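Destham Home and Kitchen Fair: was it worth the drive?
Posted June 2026

I went to the Destham fair expecting to be sold to, and I was. The drive from home is 168 miles each way, the parking is $22, and the entrance ticket comes with a tote bag full of paper. I mention the costs first because the organizers don't. Their website says "free demonstrations all day," and I suppose that's true once you've paid to get in.

The program claimed 1,305 products on show under one roof. I can't check that figure and I doubt anyone in the building could. A lot of what I saw was the same silicone lid in different colors, set out on four or five stands by sellers who all told me theirs was the original.

The biggest booth belonged to Zuvetti, who make pans. They had a stage, a headset microphone and a man frying eggs in no oil. The eggs slid. They always slide at a fair, on a new pan, over a burner somebody has been fussing with since the doors opened. I asked what the coating was like after a year of ordinary use and was told it had a lifetime guarantee. I asked whose lifetime, and was handed a leaflet. The leaflet says the guarantee doesn't cover "normal wear of the cooking surface." I read that line twice, standing next to the eggs.

Sukoritz had knives. I'll give them some credit, as they let visitors cut things themselves: tomatoes, bread, a length of rope for some reason. The bread knife was good. The fair price was printed in red next to a much higher price with a line through it, and when I looked up the same knife on my phone in the coffee line, two shops had it for less than the red one. Shipping was extra at one of them, so call it a draw.

This was what bothered me most of the day. A fair price used to mean something. You put up with the crowds and the sore feet and you went home with a bargain. Now the discount is mostly theater, and the same goods are hanging on a peg in some store near your house, with a sticker on them and no speech attached.
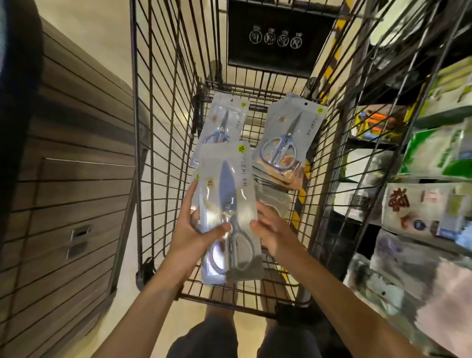
I don't think ordinary stores are saints, either. They push plenty of junk. But in a store you can pick a thing up, turn it over, read the back and put it down again without a person in an apron asking what you cook on weeknights. At Destham I tried to look at a peeler in peace and ended up giving my email address. I've had three messages from them already.

The afternoon talk was better than I expected. It was put on by Gough, a small sharpening and repair outfit, and held in a side room with 400 chairs, most of them empty. Their point was that most people replace tools that only need cleaning, tightening or an edge. They showed how to test a blade on a sheet of newspaper and how to tell a loose rivet from a bent one. Of course they also sell sharpening by mail – I noticed the order forms by the door – but they told us plainly which jobs we could do at home, and they weren't the profitable ones to give away. I took notes. I took no notes anywhere else.

Food was what you'd guess. The "artisan court" was a row of trucks by the loading dock, and the line for the one decent sandwich ran past the restrooms. Bring your own lunch if they let you. The sign says they don't, but I saw plenty of foil being unwrapped in the seating area.

I came home with a bench scraper, a pack of dish brushes and a Gough order form. The scraper is fine. The brushes shed. There's a winter edition in December, smaller and in the same hall, and the tote bag had a coupon for five dollars off the ticket. It doesn't apply to parking.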